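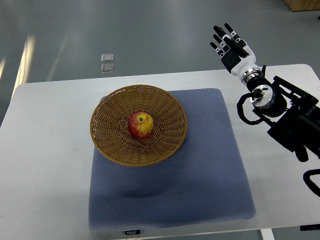

A humanoid robotic hand raised over a work table, with an apple in a wicker basket.

Equipment planning for tabletop manipulation

Equipment planning for tabletop manipulation is the work of choosing, pricing and scheduling the purchase of a robot arm, a hand or gripper, and everything that has to stand around them before they can be used on objects on a table. It is a branch of capital budgeting, and most of its methods come from factory automation. It differs from factory practice in that the objects handled change often, and the buyer seldom knows at the time of purchase all the tasks the station will be used for.

Scope of a purchase

A purchase is commonly divided into the arm, the end effector (the hand or gripper at the end of the arm), the mounting, the cameras and computers, and the station. The station includes the table, the lighting, the floor space and the small goods to be handled. Planners list the station separately because it is bought from ordinary suppliers and often paid for from a different account.

Small goods are cheap but need a budget line of their own. Fruit has to be replaced. Baskets, mats and dishes wear out or go missing, and a substitute of a different size can make earlier results hard to compare. The Jelotik purchasing guide advises buying two of every item that will appear on the table and storing the second unopened.

Choosing an end effector

Hands with several jointed fingers can take hold of objects of many shapes, but they have more moving parts, and spare fingers are usually sold as separate items. Simple two-finger grippers cost less and are easier to repair. Buyers who can't decide sometimes order one arm with a removable flange, so that the hand can be changed later. The price of the adapter plate and the matching cable should be asked for in writing, as neither is always part of the quote.

Round, smooth objects such as apples are a common test in supplier demonstrations. They roll when pushed and bruise when squeezed, so they show faults in grip force that a block or a box would hide. A buyer may ask that the demonstration be done on a soft surface as well as a hard one - padded mats wrinkle and dip, and the height of the object changes with them.

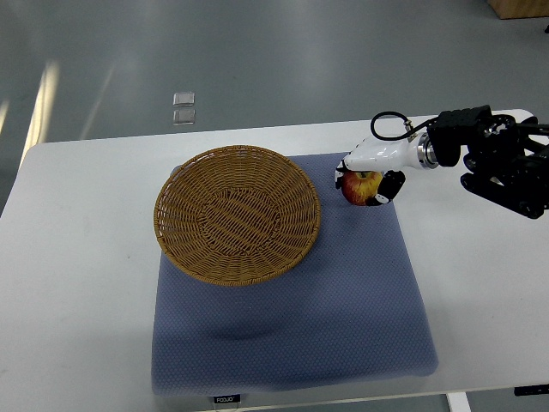 Vol. 9, No. 2

Apple held between two black fingers, beside an empty woven basket. Cable slack near the wrist is among the points checked on delivery.

Budget structure

The Makar method, widely copied in small laboratories, splits the budget into first cost and carrying cost. First cost covers the goods, freight, import charges, mounting and training. Carrying cost covers service, spare parts, software fees, power and floor space over the planned life of the station. Makar uses a planned life of five years for the arm and two years for the end effector, so at least two replacement hands or grippers are written into the plan from the start.

The Akent method leaves out planned life and works from hours of use. It suits shared stations, where one group may run the arm every day and another only in July. Its weak point is that hours have to be logged, and a log started late is of little use.

Both methods call for a reserve. Makar sets it at 9 percent of first cost. Akent sets no figure and asks for the price of one complete end effector instead.

Lead times

Arms from stock can ship within a few weeks. Hands are more often built to order, and a wait of 24 weeks was quoted in the Kuusk price survey, dated 29 June 2020. The same survey found that mounting frames and brackets were ordered last in most plans, although an arm can't be used without them.

A usual order of work is as follows:

Measure the room and the table, including the reach of the arm past the table edge.
Fix the list of objects to be handled.
Request quotes with the flange, cables and brackets listed by line.
Order the end effector.
Order the arm and mounting.
Buy the table, lighting and small goods.

Leasing

Leasing is offered for arms but less often for hands, which wear faster. A lease normally includes service and bars the user from drilling or changing the mounting plates. Kuusk lists leases of two and five years. Early return fees vary widely between suppliers - some charge the full remaining term.

See also

End effector
Life-cycle cost
Tool changer
Acceptance testing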